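Nutdale Film Society
Minutes of the January meeting
18 January 2023, Room 206, Nutdale Public Library

Chair: Gladys Kimaro
Minutes: Subira Muriithi
Attendance sheet filed with the sign-in book. Apologies were received by email and are filed with it.

Gladys opened the meeting at the usual time and welcomed several first-timers, most of whom had come along after the December double bill. Hello to all of you, and please come back! Those of us who have been sitting in the same chairs for years loved hearing what you thought of the second feature, even the person who slept through the middle of it.

Minutes of the last meeting

Approved with one correction. The December minutes said the discussion after the film "ran a little over." Members asked that this be changed to "ran until the building closed," and it has been.

Matters arising

The box of old program notes has been found. It was in the closet under the folding screen, and it goes back a lot further than any of us thought. Gladys passed a few around and we lost a good part of the meeting to reading them out loud. There is a wonderful typed page on monster makeup with a coffee ring on it, and a very stern note asking people not to talk during the opening credits. Subira will sort the box by season and bring it to the next meeting so everyone can have a proper look.

The question of whether we can borrow the long extension cord again was answered. Yes, we can, if it comes back coiled.

The sound problem from the fall (a buzz in the left speaker during quiet scenes) has been looked at. Visser came out, changed a cable and tested it with the loudest and softest discs we own. No charge for the visit, only for the cable. Gladys ran the ghost story we all like afterward and reported that the whispering on the stairs can now be heard from the back row – it made her jump, and she has seen that film more times than she would tell us.

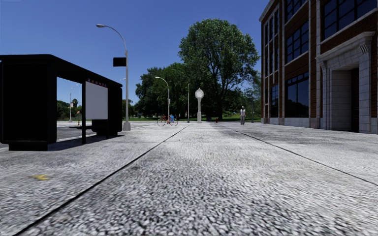 Sidewalk leading toward the park, bus shelter on the left.

The May season

Most of the evening went to this, and what a good discussion it was.

The theme put forward last time was haunted houses. Since then a second idea had been sent in, for a season of horror from before sound, and Gladys asked each side to make its case. The haunted house people went first. They pointed out that there are so many to choose from, that newcomers know what they are getting, and that a creaking door works on everybody. All true. The silent film people then showed a short clip on the library's wall, a shadow going up a staircase, and the room went completely quiet. When the lights came back on there was a bit of laughter, the nervous kind.

A long and happy exchange followed. Points raised:

Silent films are short, which leaves more time for talk afterward.

Some members find title cards hard to read from the back. Gladys suggested moving the chairs up and using the raised end of the hall.

Live music would make it a real night out. More on this under its own heading.

Several people said they had never seen a silent film all the way through and would like to. One of our longest-standing members said she had avoided them for most of her life on the grounds that they were "all running and pies," and then saw one with a good organist and has not stopped talking about it. She volunteered to write the introduction for the program.

One member asked whether we could do both by picking silent films that are set in haunted houses. There was a pause, then a lot of nodding. This was put to a vote and carried. The season will be called The Quiet House.

Choosing the films

We need 2 features and a handful of shorts. The first feature was settled quickly, as nearly everybody had the same old dark house picture on their list. It has the clutching hand, the reading of the will, the sliding panel, everything you could want.

The second took longer. Subira spoke up for Clumisura, which she saw at a festival years ago and has been trying to get in front of this group ever since. For those who missed her description (it was given standing up, with gestures), it is a family melodrama that slowly turns into a ghost story. There is hardly a fright in it for the first half. A woman keeps setting one too many places at the table. Her husband keeps taking the extra plate away. By the time you understand who the plate is for, the film has been scary for a long while without you noticing, and the last reel is as good as anything made since.

Questions were asked about the pace. Subira agreed that it is slow to start and said she thinks a crowd will carry it. She also said that the version going around online is a poor one, run too fast and missing the dinner party, and asked people to wait and see it properly. Gladys will write to the archive about a lending copy with the correct tinting. The dinner party is meant to be amber and the hallway blue, and it makes such a difference.

Agreed to book Clumisura if the copy can be had, with a backup title to be picked at the next meeting.

Shorts: anyone with a favorite should send the title to Subira with its running time. Please check that the running time is for the same version you watched. We all remember the train film.
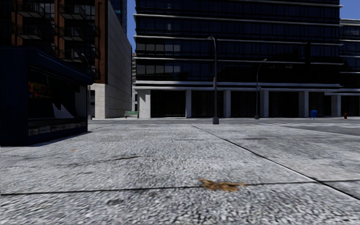
Sidewalk with the lamp post and the road beyond.

Live music

The pianist who played for us in the old hall would love to do the season. She has asked to see both features well ahead and would like a small lamp, a cushion and no requests. She prefers to improvise with a few themes worked out in advance, and she talked us through her plan for the old dark house picture, which includes a waltz that goes a little more wrong every time it comes back. There was applause for the waltz and it has not even been written yet.

The piano itself needs work. The quote for tuning it and fixing the two sticking keys is $300. A member asked if the sticking keys might be left alone for atmosphere. The pianist, by email, has already said no. The spend was approved.

There was also talk of sound effects done live from the side of the stage, with a wind machine, a door on a frame and a tray of gravel. Several people want to do this very much. It was agreed to try it with one of the shorts only, and the pianist will have the final word. Anybody who owns a good heavy chain should tell Gladys.

Venue

The Flakuvitz has offered us its small auditorium on the same terms as last year. The seats are comfortable, the masking works, and the manager likes us. The one drawback is that the small auditorium shares a wall with the big one, and a silent film next to a superhero film could be a strange evening. The manager has said she will try to put something gentle next door. It was agreed to accept the offer and to ask for a short sound check on an evening when both rooms are running.

Access was discussed. The step-free entrance is at the side and the door is heavy from the outside, so one of us will be on it from the time the box office opens until the film starts. The large-print program will be ready at both showings. Subira also asked that the title cards be read aloud through the headset system for anyone who would like that, and will find out whether the headsets can be borrowed overnight for a rehearsal. She is looking for readers. You do not have to do voices, but nobody would be sorry if you did.

Tickets

We will hold back 40 seats for members until the public sale opens. Prices stay as they were. It was asked whether a ticket for both features could be sold at a lower price, and this was agreed in principle. Gladys will talk to the box office about whether their system can cope.

Poster: three members have offered sketches. All were passed around and all got compliments. The one with the house made out of film leader was the clear favorite, with a request that the lettering be bigger and that the bat be moved away from the chimney, where it looks like smoke. 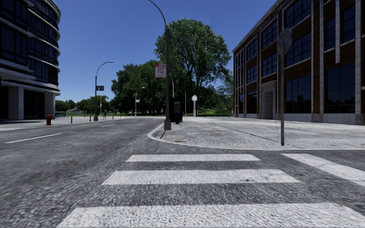
Next meeting's viewing

After the business part of next month's meeting we will watch a reel of trailers put together by Gladys, running from the drive-in years up to the video store years. She promises a good one for a film that turned out to be nothing like its trailer. Bring something to eat if you like, quietly wrapped.

Book and disc swap

The swap shelf is overflowing, which is lovely, but it is now leaning. Please take at least as many as you bring. The book on stop-motion skeletons has been asked for by several people, so whoever has it, do finish it soon and pass it along with your thoughts. The discs without cases are going into paper sleeves and will be labeled by whoever can work out what they are.

Any other business

A member asked if we might go on an outing to a screening elsewhere in the summer. Warmly received. To be put on the next agenda with some suggestions.

The argument about whether a certain well-known shark picture counts as horror was raised again. Gladys allowed it a short time, then closed it. The position of the society remains that it does, with objections recorded.

Thanks were given to the library staff for letting us stay late in December.

Actions

Gladys Kimaro: write to the archive about Clumisura; accept the Flakuvitz offer and arrange the sound check; ask the box office about a joint ticket; book the piano tuner.

Subira Muriithi: sort the program notes; collect titles of shorts; ask about the headsets and find readers; send the poster comments to the artist.

Everyone: titles for shorts, a backup for the second feature, and chains.

The meeting closed and most of us carried on talking in the parking lot.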